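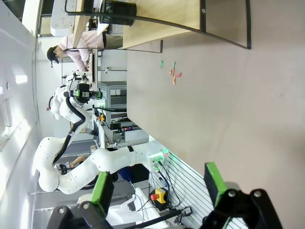
Figure 2. Small coloured pieces on a pale table, with a wooden-topped desk beyond.

4. What people did with small things on shared tables

4.1 Leaving it for later

I'll start with the finding that surprised me most, although anyone who has shared a kitchen could probably have told me so before I applied for the money. People are quick to deal with big things left on a shared table and very slow to deal with small ones. A coat or a rucksack at the Rashidi Rooms in Nornetcombe would be hung up, moved to a chair or handed in at the front desk, usually by the next person to sit down. Small coloured bits (the sort of size I mean is in Figure 2) were a different matter. They got pushed along. They got pushed along again by the next sitter, and so on, until they reached a corner that everybody seemed to have agreed was where bits lived.

I've been calling this "nudging" in my notes and I can't think of a better word, so nudging it stays. A nudge is any move that clears a space for the person doing it but leaves the thing on the same table. It differs from tidying, where the thing goes somewhere it is thought to belong, and from binning, where it goes in the bin. My diary keepers did all three, often in the same visit, and were quite open about it.

There were 20 diary keepers across two buildings, the Rashidi Rooms and the old Proltden reading room over the road. I asked each of them to keep a diary for four weeks and most managed it, with a few gaps for holidays and one soaked notebook. The entries are uneven. One person wrote a page a day and drew little maps of the table (lovely maps, I have kept copies of all of them!), and another mostly wrote "same as before". I have used both kinds, and where I lean on the longer diaries more heavily I try to say so.

4.2 Whose is it?

When I read the entries through for the first time I expected dirt to be the big worry. Hardly anyone mentioned it. What they wrote about, over and over, was whether the thing might belong to somebody who would come back for it. A paper cup belongs to nobody once it's empty. A small plastic counter might be from a game, and a game with a counter missing is a sad thing, so the counter stays. One diary keeper put it like this: "I don't know what it is, so I don't know who I'd be annoying." Another wrote that she had moved the same blue button on eight visits and had by then grown fond of it.

This fits with older writing on lost property, which has mostly looked at things with obvious value such as purses, keys and umbrellas. There the question is whether people are honest. With a button or a bead honesty doesn't come into it very much, and what people seem to be judging is how sorry the owner would be. They can't know, so they guess, and I think they guess high. Several of them told me afterwards that throwing away a piece of something felt worse than throwing away a whole something. I had no question about this on my sheet and I wish I had, as it came up without any prompting from me and I could have asked everybody.

Colour may matter too, though I want to be careful here. Bright things turned up in the diaries far more than dull ones, but bright things are easier to see, and a brown bead on a brown table could sit there all month without earning a line from anyone. I can say that bright bits were noticed. I can't say they were treated more kindly once noticed.

4.3 The corner

Both buildings had a corner. In the Rashidi Rooms it was the end of the long table nearest the radiator, and in the Proltden room it was a windowsill, which breaks my own rule about nudging because a windowsill is not the table. I went round and round on this and in the end I counted the windowsill as part of the table for that building. The two touch, and the diary keepers wrote about them as one surface. Anyone repeating the study may want to decide differently.

Nobody had chosen the corners. I asked, and I got shrugs, or a story about how it had always been there. My own guess is that each corner began as the least useful bit of the surface — too hot by the radiator, too bright by the window — and that things drifted there because people didn't want to sit there. Once a few bits had gathered, the gathering itself did the rest. A single bead looks dropped. A little heap of beads, clips and game pieces looks as if somebody is looking after it, and people added to it quite happily.

Here I should own up to a mistake. In the second week I put down a shallow dish in the Rashidi corner to see if it would speed things up. It did, and within a few days people were putting things straight into it, including things they had brought in from outside. That was interesting but it spoiled the comparison with Proltden, and I took the dish away again. Two people complained. Entries from the dish days are left out of everything above, and I deal with them on their own in Section 5.

4.4 Signs, and a word about Zedach

The Proltden room has a sign asking users to clear the table when they leave. It was put up by Zedach, the firm that does the cleaning, and it has been there long enough to fade. I could find no trace of it in the diaries. When I asked about it at the end, most of the Proltden keepers believed they did clear the table, and by their own lights I think they were right, as their cups and papers went with them. The bits simply weren't part of what "clear" meant.

The cleaners saw it in much the same way. They wiped around the heap, lifted it when they had to, and put it back. One told me she would bin a crisp packet without a thought but would never bin a bit of a toy, and she had no idea how long some of the pieces on the sill had been there. Her view was that the sign should say what it meant, and that if people wanted the small stuff gone they would need to give it a place to go. I come back to that in the next section, along with the dish.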